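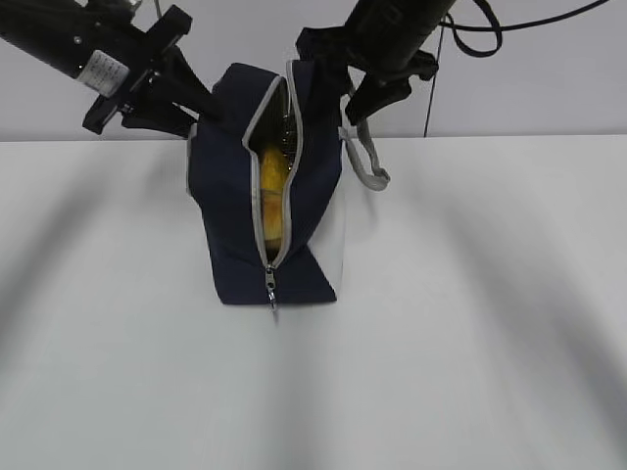 지퍼를 잠글 줄 아는 기계를 기다리며

글 완팅 딩

나는 가방 공장에서 오래 일했다. 자르키츠라는 이름의 작은 회사였고, 내가 맡은 일은 대부분 마지막 단계였다. 다 만들어진 파우치와 손가방을 검사하고, 속을 채우고, 지퍼를 잠그고, 상자에 넣는 일. 그래서 사람들이 "이제 로봇이 집안일도 다 해 주겠네요" 하고 말할 때 머릿속에 제일 먼저 떠오르는 건 청소기나 식기세척기가 아니라 지퍼다. 로봇이 지퍼를 잠글 수 있나? 나는 이 질문을 정말 좋아한다. 저녁 자리에서 꺼내면 다들 웃는데, 조금만 얘기가 길어지면 다들 자기 가방을 무릎에 올려놓고 열었다 닫았다 하고 있다.

한번 해 보시기 바란다. 옷 지퍼는 몸이 받쳐 주니까 반칙이고, 되도록이면 천으로 된 파우치로, 안에 뭘 좀 넣고, 탁자에 세워 놓고. 한 손만 쓰면 파우치가 손을 따라온다. 지퍼 손잡이를 올리면 가방 전체가 올라간다. 그러니 다른 손이 끝을 잡아 줘야 하는데, 너무 세게 당기면 이빨이 벌어져서 슬라이더가 뻑뻑해지고 너무 느슨하게 잡으면 천이 울어서 슬라이더가 걸린다. 우리는 그 사이 어딘가를 찾는다. 찾는다는 생각도 없이 찾는다. 안에 든 게 둥글고 푹신하면 배가 불룩 나와서 지퍼 길이 휘어지고, 그러면 엄지로 내용물을 쓱 밀어 넣으면서 동시에 당긴다. 손가락 하나가 두 가지 일을 한다. 글로 쓰니 무슨 외과 수술 같은데 다섯 살짜리도 필통으로 매일 한다.

내 의견부터 말하자면 이렇다. 2019년 8월 현재, 기계는 집안일을 아직 못 한다. 작업장의 잔일도 대개는 못 한다. 그런데 나는 그 '아직'이 요즘처럼 재미있었던 적이 없다고 생각한다.

오해가 없도록 공장 얘기를 조금 더 하겠다. 공장에 기계가 없었던 게 아니다. 재단기는 내가 들어가기 훨씬 전부터 있었고, 천을 겹겹이 쌓아 놓고 한 번에 잘라 내는 솜씨는 사람이 따라갈 수가 없다. 자수기도 그렇다. 지퍼 테이프를 정해진 길이로 끊고 슬라이더를 끼우는 기계도 있었는데, 이 기계가 돌아가는 소리를 나는 지금도 좋아한다. 착, 착, 착. 1,000개를 끼워도 지친 기색이 없다.

그런데 그 기계들은 모두 납작한 것, 아니면 아직 가방이 아닌 것을 다룬다. 천은 판 위에 눌려 있고 테이프는 롤에 감겨 있다. 가방이 가방 모양이 되는 순간, 그러니까 뒤집어서 모서리를 밀어내고 속이 비어 있는 물건이 되는 순간부터는 줄곧 사람 손이었다. 모서리 파이핑이 꼬였는지 만져 보는 것도, 끈이 안으로 말려 들어간 걸 꺼내는 것도, 열어서 뭘 넣는 것도. 라인을 걸어가다 보면 기계 소리가 끊기는 지점이 딱 있는데 거기부터가 내 자리였다.

나는 이 경계선이 집 안에도 똑같이 그어져 있다고 본다. 세탁기는 빨래를 한다. 훌륭하게 한다. 빨래를 개지는 못한다. 식기세척기는 그릇을 씻지만 그릇을 찬장에 넣지는 못하고, 그릇에 붙은 김치 국물 묻은 비닐을 떼어 내지도 못한다. 로봇 청소기는 바닥을 돌아다니는데, 바닥에 양말이 있으면 그날 청소는 양말과의 싸움이 된다. 통 안에서 벌어지는 일, 판 위에서 벌어지는 일은 다 넘어갔다. 통에 넣고 꺼내는 일이 남았다. 집안일의 절반은 넣고 꺼내는 일이라는 걸 살림하는 사람은 안다.

넣고 꺼내는 일 중에서도 부드러운 그릇에 부드러운 물건을 넣는 게 제일 어렵다. 상자에 병을 넣는 건 이미 기계가 잘한다. 상자는 가만히 있고 병도 가만히 있으니까. 천 가방은 가만히 있지 않는다. 입구를 벌려 놓고 손을 떼면 닫힌다. 한쪽을 건드리면 반대쪽이 움직인다. 같은 가방인데 놓을 때마다 모양이 다르다. 우리 공장의 공정표에는 '투입 및 폐쇄'라고 한 줄로 적혀 있던 일이다. 누가 그 말을 지었는지 모르겠지만 볼 때마다 잠수함 같다고 생각했다.

지난 7월에 헌사이드에 있는 한 공방 겸 연구실에 가 볼 기회가 있었다. 일리야 모로즈라는 사람이 초대해 줬는데, 예전에 내가 어느 모임에서 지퍼 얘기를 한참 떠든 걸 기억하고 있었다고 한다. (떠든 보람이 있었다!) 팔 두 개짜리 기계가 천을 다루는 연습을 하는 곳이었고, 나는 하루 종일 의자에 앉아서 구경만 했다. 솔직히 오전에는 좀 졸릴 줄 알았는데 한 번도 안 졸았다.

그날 본 것은 수건 접기였다. 기계가 수건 귀퉁이를 찾는다. 잡는다. 든다. 들면 수건이 늘어지면서 다른 귀퉁이가 어디론가 숨는다. 그러면 다시 찾는다. 서른세 번 시켜서 내가 봐도 '갰다'고 부를 만한 건 여덟 번이었다. 여덟 번이라고 하면 실망하는 사람이 많은데 나는 그 여덟 번이 놀라웠다. 수건이 매번 다르게 구겨져 있었기 때문이다. 모로즈 씨가 아무렇게나 뭉쳐서 던져 놓으면 거기서부터 시작하는 거였다. 우리 공장 기계들은 천이 밀리미터 단위로 제자리에 있어야 돌아갔다. 자리가 조금만 틀어지면 멈추고 빨간 불을 켰다. 그걸 보고 살아온 사람 눈에는, 뭉친 수건 앞에서 멈추지 않고 뭐라도 해 보려는 기계가 거의 다른 종족처럼 보인다.

실패한 것들도 그냥 실패가 아니라서 볼 만했다. 어떤 때는 귀퉁이인 줄 알고 접힌 주름을 잡았다. 나도 어두운 데서 이불 커버를 씌울 때 똑같은 짓을 한다. 어떤 때는 두 겹을 한꺼번에 집었다. 신입 시절 안감 작업할 때 내가 하도 두 겹씩 집어서 반장이던 누르한 괵체 씨가 내 손가락 끝에 분필 가루를 묻혀 줬다. 그러면 미끄러움이 달라져서 한 겹인지 두 겹인지 느껴진다는 거였다. 정말 느껴졌다. 그 기계 손끝에도 분필을 묻혀 보자고 말할까 하다가 비싼 물건 같아서 참았는데, 지금은 말할걸 그랬다고 후회한다.

손끝 얘기를 좀 하고 싶다. 내가 본 기계 손은 대개 집게다. 손가락 두 개가 나란히 벌어졌다가 오므려진다. 처음에는 저걸로 뭘 하나 싶었다. 그런데 집에 돌아와서 주방 집게로 이것저것 해 보니 생각보다 할 수 있는 게 많았다. 집게 하나로는 파우치를 열 수 없지만 양손에 하나씩 들면 입구를 양쪽에서 물고 벌릴 수 있다. 문제는 그다음이다. 두 손이 다 입구를 붙들고 있으면 물건은 누가 넣나? 사람은 새끼손가락으로 입구를 걸어 놓고 남은 손가락으로 넣는다. 입으로 무는 사람도 있다. 나는 공장에서 배로 눌렀다. 작업대와 배 사이에 가방 밑을 끼우고 두 손을 자유롭게 쓰는 건데, 이걸 가르쳐 준 사람은 없고 다들 어느 날부터 그러고 있었다.

그래서 집게 두 개로는 순서를 짜야 한다. 한쪽을 놓고, 남은 쪽만으로 입구가 닫히지 않게 버티고, 놓은 쪽으로 물건을 집어 와서 넣고, 다시 잡는다. 나는 주방 집게 두 개로 화장품 파우치에 양말 한 켤레를 넣고 지퍼를 닫는 데 성공하기까지 저녁 시간을 통째로 썼다. 남편은 설거지를 하다가 몇 번이나 돌아봤다. 성공하고 나서 소리를 질렀다. 이 실험은 강력히 추천한다. 로봇이 왜 느린지 따지는 긴 글을 읽는 것보다 훨씬 빨리 이해되고, 덤으로 자기 손이 좀 대단해 보인다.

지퍼 손잡이는 그중에서도 지독했다. 금속 손잡이가 납작하게 누워 있으면 집게 끝이 헛돈다. 먼저 세워야 한다. 손톱이 있으면 툭 튕겨서 세우는데 집게에는 손톱이 없다. 탁자 모서리에 파우치를 걸쳐 손잡이가 아래로 늘어지게 하면 그나마 잡힌다는 걸 알아냈고, 나는 이 방법을 모로즈 씨에게 메일로 적어 보냈다. 답장이 바로 왔다. 그쪽도 비슷한 걸 생각하고 있었다고 한다. 가방 공장에서 은퇴를 앞둔 사람과 로봇 하는 사람이 지퍼 손잡이의 방향을 두고 메일을 주고받는 시대가 온 것이다. 나는 이게 너무 좋다.

물론 이런 얘기에 고개를 젓는 사람도 있다. 공장 동료였던 부수무지 크루거 씨가 그렇다. 지금은 베다브스테드에서 포장 업체 현장을 관리하는데, 내가 수건 이야기를 흥분해서 늘어놓자 한참 듣더니 물었다. "그래서 하나 접는 데 얼마나 걸려?" 나는 3분쯤이라고 대답했다가 그쯤도 아니고 딱 3분 걸린 걸 시계로 봤다고 고쳐 말했다. 크루거 씨는 웃지도 않고, 자기 라인에서 그 속도면 점심 전에 집에 보낸다고 했다.

맞는 말이다. 나는 그 말을 반박할 생각이 없다. 현장에서 중요한 건 될 때도 있다는 게 아니라 안 되면 안 된다는 것이고, 작업자가 기계 옆에 붙어 서서 꼬인 걸 풀어 줘야 한다면 그건 일손이 준 게 아니라 일의 종류가 바뀐 것뿐이다. 나도 겪었다. 코발이라는 이름의 자동 접지기가 우리 공장에 들어왔을 때, 설명으로는 사람 없이 돌아간다더니 결국 그 앞에 의자가 하나 놓였다. 거기 앉은 사람이 하루 종일 종이를 빼냈다. 그 의자를 생각하면 나도 입이 조심스러워진다.

그래서 '이제 곧'이라는 말은 하지 않으려고 한다. 몇 년 뒤면 집집마다 빨래 개는 로봇이 있을 거라고 쓰면 글이 시원해지겠지만 나는 모르겠다. 연구실의 수건은 색이 하나였고 크기도 같았다. 우리 집 빨래 바구니에는 끈 달린 앞치마와 뒤집힌 청바지와 한 짝뿐인 양말이 엉켜 있다. 그 사이 거리가 얼마나 되는지 재 본 사람이 없을 것이다. 파우치도 마찬가지여서, 한 파우치를 잘 여닫는 기계가 다른 파우치 앞에서는 처음부터 헤맬 수 있다. 지퍼가 앞판에 세로로 달린 것, 위로 둥글게 도는 것, 이중인 것, 덮개 밑에 숨은 것. 내가 다뤄 본 것만 해도 종류를 다 못 댄다.

그런데 나는 크루거 씨의 질문이 집에서는 조금 다르게 들린다고 생각한다. 수건 하나에 3분이면 라인에서는 못 쓴다. 집에서는? 내가 자는 동안 접는다면? 아침에 일어났을 때 접혀 있기만 하면 밤새 무슨 속도로 했는지 나는 관심이 없다. 세탁기도 손보다 빠르지 않다. 빨래판으로 셔츠 몇 장 빠는 건 내가 더 빨리 끝낼 수 있다. 그래도 아무도 세탁기를 느리다고 내다 버리지 않는다. 그 시간에 내가 다른 걸 할 수 있으니까. 속도로만 보면 공장이 먼저일 것 같은데, 참을성으로 보면 집이 먼저일 수도 있겠다는 게 요즘 내 생각이다. 대신 집에는 고양이가 있고 아이가 있고 아무도 수건을 정해진 자리에 두지 않으니, 이 생각도 반쯤은 틀렸을 것이다.

메레아나 그림쇼라는 젊은 재활 치료사와 나눈 얘기도 적어 두고 싶다. 손을 다친 사람들이 단추와 지퍼를 다시 익히도록 돕는 일을 하는 분이다. 내가 기계가 지퍼를 배우는 얘기를 하자 자기 환자들과 순서가 거의 같다고 했다. 먼저 물건을 붙드는 손이 돌아와야 하고 움직이는 손은 그다음이라고. 사람들은 지퍼를 당기는 손만 연습하려 드는데, 실은 반대편에서 가만히 버티는 손이 더 까다롭다는 것이다. 나는 이 말을 듣고 무릎을 쳤다. 공장에서도 신입의 오른손은 금방 늘었다. 늦게까지 서툰 건 왼손이었다. 당기는 만큼만 버텨 주고, 놓아야 할 때 놓는 손.

그러고 보면 내가 헌사이드에서 제일 오래 쳐다본 것도 움직이는 팔보다는 기다리는 팔이었다. 수건 한쪽을 물고 가만히 있다가 다른 팔이 당기면 아주 조금 따라간다. 가끔은 안 따라가서 수건이 팽팽해지고, 가끔은 너무 따라가서 축 처진다. 알맞게 따라간 순간이 몇 번 있었는데 그때 나는 의자에서 몸이 앞으로 나갔다. 저건 내가 아는 동작이다, 싶었다. 30년 가까이 내 왼손이 하던 일.

그런 기계가 나오면 당신 같은 사람의 일이 없어지는데 뭐가 그리 좋으냐고 묻는 분들이 꼭 있다. 가볍게 넘길 질문은 아니다. 내 엄지손가락 관절은 지퍼 때문에 망가졌다. 비 오기 전날이면 안다. 같은 줄에 앉았던 사람들 중에 손목 보호대를 안 찬 사람이 드물었다. 그 일이 우리를 먹여 살렸고 나는 그 일을 잘한다는 데 자부심이 있었지만, 내 딸이 하루 종일 그걸 하고 앉아 있기를 바라지는 않았다. 그러니 기계가 가져가도 좋다. 다만 가져가는 값을 누가 받느냐는 다른 문제고, 코발 앞에 놓였던 의자처럼 제일 지루한 조각만 사람한테 남겨 놓는 식이라면 나도 크루거 씨 옆에 서서 팔짱을 낄 것이다. 여기에 대해서는 기술 하는 분들이 너무 말이 없다. 현장 사람들을 더 일찍 불렀으면 좋겠다. 마지막에 시연 보여 줄 때 말고, 집게 끝을 무슨 재질로 할지 정할 때.

부르면 할 말이 많다. 분필 가루 얘기가 있고, 배로 누르는 얘기가 있고, 새 지퍼에 양초를 문지르는 얘기도 있다. 파우치는 비어 있을 때보다 반쯤 차 있을 때 잘 선다는 것, 꽉 차면 다시 쓰러진다는 것. 끈 달린 가방은 끈부터 치워 놓아야지 안 그러면 꼭 지퍼에 물린다는 것. 어두운 색 천은 눈으로 보지 말고 만져서 솔기를 찾아야 한다는 것. 이런 건 어떤 공정표에도 없다. '투입 및 폐쇄' 안에 다 접혀 들어가 있다.

아직 못 한다는 말을 나는 이렇게 많은 지면을 써서 했다. 서른세 번에 여덟 번이면 아직 못 하는 게 맞다. 그렇지만 내가 처음 라인에 앉은 날 통과시킨 파우치가 몇 개였는지 괵체 씨한테 물어보면, 그분은 아마 대답 대신 내 어깨를 두드릴 것이다.

다음 달에 모로즈 씨가 다시 오라고 했다. 이번에는 지퍼를 해 볼 생각이라고. 나는 파우치를 종류별로 챙기고 있다. 쉬운 것부터 가져갈지 제일 고약한 것부터 꺼내 놓을지는 아직 못 정했고, 양초는 벌써 가방에 넣었다.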